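Home Forums Robotics Teams Manipulators Ask a question Log in

Elbow drops into objects during a top-down approach to a wine glass

Asked in Manipulators, 3 answers

Student project at Hultmont, second semester on the same cell. The task is drink service: pick up a stemmed glass, set it down at a serving mark, then transfer plastic ice cubes from a bowl into it. Six-axis arm, parallel gripper, table covered in brown paper so we can pencil the object positions on it.

The pick works from a clear table. With the bowl in place, the planner often selects a solution in which the elbow sits low and passes over the bowl. The lowest clearance in the logs was 18 mm above the rim. The arm has not touched it yet, but the cubes are heaped and the collision model treats the bowl as a flat-topped cylinder.

What I have tried:

- Raising the approach waypoint. The wrist goes higher, the elbow does not.
- Padding the bowl model. Of 392 planned picks, 371 returned a path, and the low elbow still showed up in many of them.
- Moving the bowl. Not an option, the competition layout is fixed.

Is there a standard way to keep the elbow up without writing joint targets by hand for every glass position?

Prasanna Khondokar

Answer 1 (accepted)

Your waypoint constrains the tool pose only. A six-axis arm has several joint solutions for one tool pose, and the solver returns whichever is closest to the seed. If the previous motion ended elbow-down, the next one starts from there and stays there.

Do it in this order:

1. Jog the arm to an elbow-up posture over the middle of the work area and save the joint values.
2. Pass those values as the seed for every inverse kinematics call.
3. Reject any solution where the elbow joint has the opposite sign from the saved one.
4. Move to the saved posture between tasks with a joint move. A linear move will not change the branch.

Check step 3 against your cable routing. If the cables hang outside the arm, leave slack for the elbow-up posture before you run at speed.

Also model the bowl with the heap included. Measure to the top cube and add your margin to that figure. Padding the sides does nothing for a link coming over the top.

Answer 2

We had this at Wodlow and just slowed everything down. Never fixed it. You could ask in the Vemus thread, someone there had a bigger table.

Answer 3

Answer 1 is correct, with one addition. If the base is mounted at the edge of the table, elbow-up may be out of reach for the far positions or may put the wrist near a singularity. Plot reach for both branches first. On the Odukoya course we split the table into two zones with a saved posture for each and a via point between them. The longest cycle after the change was 282 seconds for the full drink sequence. That was acceptable for us, but check your time limit.

Reply from the asker

Seeding and the sign check are both in now. The bowl is modeled to the top of the heap. I have not plotted reach yet and will do so before the November round. For reference, the posture I was asking about:

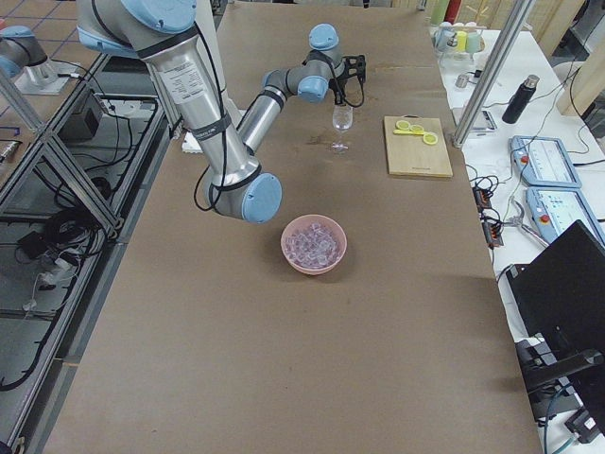 Elbow low beside the ice bowl, gripper open over the glass.

The cutting board with the lemon slices is in the collision model too, as a plain box. I left the slices out of it. If anyone has a better way to represent thin items lying on a board, I would take it as a separate question.

Last updated: November

Contact | Copyright the contributors | Back to top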